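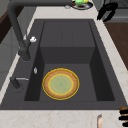 Figure 3. Évier de la cuisine virtuelle, assiette ronde au fond du bac (rendu de synthèse).

4.2 Ce que les apprenties disent de leur première année

Je préviens tout de suite : je n'ai pas mené cette partie de l'enquête avec la distance qu'on m'a enseignée. J'ai moi-même appris à programmer tard, dans une école du même genre que Nikness, et quand une apprentie me raconte qu'elle a passé son premier trimestre à ne rien oser demander, eh bien, je m'y retrouve !

Sur les 488 personnes inscrites en filière numérique à Nikness et à Bozkurt, 153 ont répondu au questionnaire d'avril. La question qui m'intéressait le plus était toute bête : « Qui, autour de vous, fait ce métier ? » Beaucoup de jeunes femmes ont laissé la case vide. D'autres ont cité une cousine, une voisine, une formatrice croisée lors d'une journée portes ouvertes (celle de Bozkurt revient souvent).

J'ai ensuite proposé des entretiens, environ 10 par établissement, assez longs, parfois décousus. On y parle de l'ambiance des ateliers, des blagues qu'on laisse passer, du trajet en bus, et aussi du plaisir très net de voir tourner son propre code.
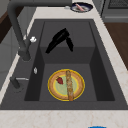

Figure 4. Même évier, autre vue de l'assiette dans le bac.

Le marrainage mis en place avec l'entreprise Kukalier change pas mal de choses, du moins dans les récits. Les apprenties suivies parlent plus volontiers de leur avenir au présent : « je suis développeuse », et plus rarement « j'aimerais être ». Je reste prudente, car elles s'étaient portées candidates et étaient sans doute déjà motivées. Le dispositif Breter, plus ancien, reposait sur 2 rencontres par an, et plusieurs participantes m'ont dit en avoir oublié le contenu. La question du rythme est reprise en 4.3, avec les réponses des tutrices.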